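# Grorero hand-held gripper: pads, screws and what the upkeep costs you

Sold by Nullside as a pair, one for each hand. Reviewed for the equipment list by Fraser Ritchie.
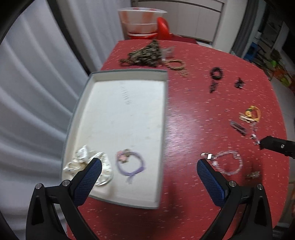

## What the seller says

Nullside calls the Grorero "maintenance free for light goods." I have trouble with that. Hair ties, bead bracelets and thin chains are as light as goods get, and sorting them is the job where I'd expect a tired pad to show up first. A box will forgive a slick fingertip. A chain won't.

The fingers are black arms with blue textured mesh pads, and the pads are the part you'll be buying again. Nullside sells them in packs of 4 under part number 352. The pack does not include screws, which seems cheap to me.

## Looking after the pads

The manual says to wipe them "as needed." Try this instead:

1. Wipe both pads before each session with a damp lint-free cloth. No solvent.
2. Look into the mesh under a good lamp. Lint from hair ties and scrunchies packs down in there, and a wipe can push it deeper.
3. Lift stuck lint out with a soft dry toothbrush.
4. Close the fingers slowly on a strip of paper and tug. If it slides out of one side more easily than the other, swap the pads left to right and try again.
5. Still uneven? Then your trouble is in the finger, and new pads won't fix it.

Nullside's sales page promises a pad life of 20 weeks. It doesn't say at how many hours a day, so I'd treat the number as decoration.

## Screws

Check the small round screw heads on the black arms every Tuesday, or whatever day you'll remember. Snug is enough. The dealer, Wukix, told me to use thread locker on all of them. I'd hold off until one has worked loose twice, as you will want to get these fingers apart again.

A loose finger can feel a lot like a worn pad. Check the screws before you order anything.

## Setting the closing point

With the handle fully squeezed, the pads should meet flat, with no gap at the tips. Adjust one side at a time and write down where you started. The Henare clone uses a similar stop, but its pads sit lower and they do not swap, whatever the listing claims.

## Price and verdict

A pad pack is $73 before shipping. For mesh and glue, that's steep. The gripper itself I'd buy, with one spare pack and my own screws. The service plan I would skip until Nullside can say in writing what it covers.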